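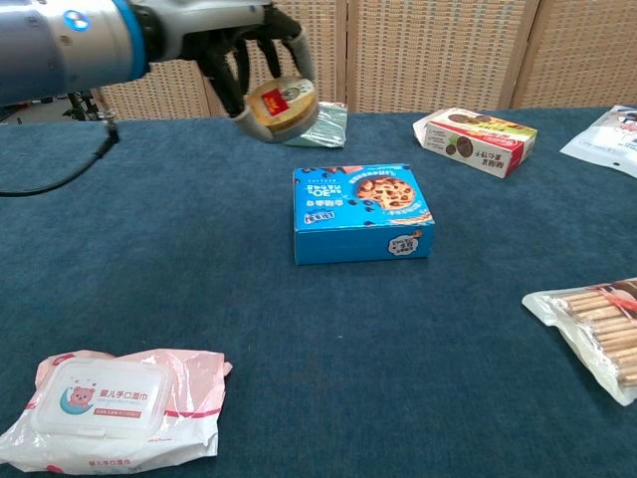 Gripping the round tin, with the snack boxes laid out on the cloth.

Step 4: Teaching the hand to pick up flat, round things

By now the arm should be bolted down and homed, and the hand should open and close from the Skiltico panel. If it doesn't, go back to step 3 and check the finger cable first.

Cover the table with felt or thin carpet. On a bare top my packages slid away as soon as a finger touched them.

1. Put one round tin on the cloth, clear of everything else.
2. Open the hand fully and bring it down over the tin until the fingertip pads are level with the rim. Save this as the first waypoint.
3. Close at 14 percent force. Soft bags need less, and I keep those in a separate profile.
4. Raise the wrist 100 mm and wait 2 seconds. If the tin tilts, lower it, move the wrist toward the low side and try again.
5. Save the lift as the second waypoint, then set the tin back down slowly.

Once that works, add the other items. Use different shapes – cookie boxes, a pack of wipes, a foil packet – and leave enough room between them for the fingers to open.

Keep the hand's cable slack but away from the fingers. Mine needed around 290 mm of spare length at the wrist. Hugo Montes runs his through a sleeve, and that works too.

Save the profile under a new name before you start step 5. Skiltico overwrites the old one without asking.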